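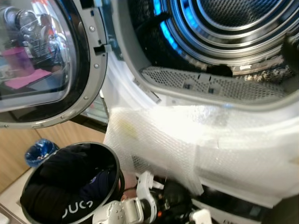 **mkeogh47:** Muireann Keogh here, second shift at Brumholm. Are they cutting folding hours too, or only the dryer side?

**stirkell_r:** Only the dryers so far. Two of us used to unload all night. Now one person watches the arms and clears what they miss.

**tcortes:** So the slow part of the job is gone and the pay is the same. I'm fine with that.

**mkeogh47:** Fine until the schedule comes out. I lost 11 hours in December.

**stirkell_r:** Same here. Gráinne told us nobody would drop below full time. Róisín did.

**tcortes:** Did she ask for the training slot? I did, and my shoulders quit hurting.

**mkeogh47:** She asked. There were two slots for the whole floor.

**stirkell_r:** And lint is still ours – check the filter before you restart, it's on the new sheet.

**tcortes:** It was ours before. I'll ask Gráinne about more slots when I'm in.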